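Handheld grippers lose tracking on one side, then the jaw reading freezes

Community help > Grippers and hand tools > Faults

Posted by Akosua Ofori

I have a fault I can't pin down and would like a second opinion before I send anything back.

We use pairs of handheld grippers with marker cubes, worn with a head camera, for picking up and putting down small household things around a coffee table. Drolbridge is the recording software, version 4. The right gripper drops out part way through a take. The position goes first, then a moment later the jaw reading sticks at 100, which is fully open, even when the jaws are shut on something. The left one carries on as normal.

It clears if I stop, unplug the right gripper and plug it in again. Then it does the same thing 8 minutes later, or sometimes straight away. I have swapped the two USB ports on the pack and the fault stayed with the right gripper. I have also cleaned the cube faces and run the calibration again. No change.

The part that bothers me is that Drolbridge gives no warning. The light stays green and the take saves as good. We lost most of a morning in July that way. This is the usual working position, arms out in front with the leads coming back towards the body:

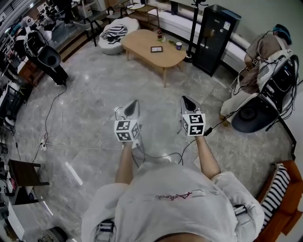 Antwi: Two faults, I would say, or one fault showing twice. A marker cube doesn't need the lead to be tracked, so if the position goes as well, the software is probably dropping the whole device when the data stops. Look in the log for "device stale" at the time it happens. If it's there, forget the cubes and the camera and look at the cable. Any connector part way along a lead is the first place I'd check. Ours failed at the plug and looked perfect from outside. Hold the gripper still, start a take, and bend the lead gently on each side of the connector while somebody watches the jaw value. If it jumps to 100, you have found it.

Don't tape it up and carry on. Ours got warm before it went for good.

zaltard

Had this, new cable fixed it. Also try turning the lights down, shiny floors are bad for markers.

Verkura

Antwi is right about the log. I don't think the lights matter in your case, as glare wouldn't freeze the jaw reading.

A few things to add. Swap the leads over between left and right, and leave the grippers where they are. Swapping ports only tested the pack. If the fault moves to the left hand, it's the lead. If it stays on the right, it's the socket inside the gripper and that does need to go back.

Check how the lead is pulled when the arms are fully out. Most of ours failed on reaching and lifting, and hardly ever at rest, so test it with a real object held up off the table in both grippers.
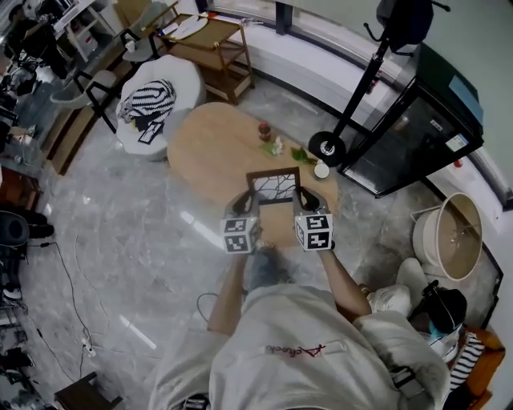
Two-handed hold over the table, both cubes towards the camera.

On the missing warning, there is a setting called "hold last value" under Devices. It is on by default in version 4 and it hides exactly this sort of dropout. Turn it off and the take stops when the data stops – annoying, but you won't save bad takes any more. You will need to restart the software afterwards.

For the takes you already have, plot the jaw value for each one. A flat line at 100 while the jaws are closed means the take is no use. I wouldn't try to repair them.

Akosua Ofori

Thanks, all. "Device stale" is in the log every time. I swapped the leads and the fault went over to the left hand, so it is the lead. I've ordered 2 and turned off "hold last value". The old lead has gone in the bin so it doesn't find its way back into the kit.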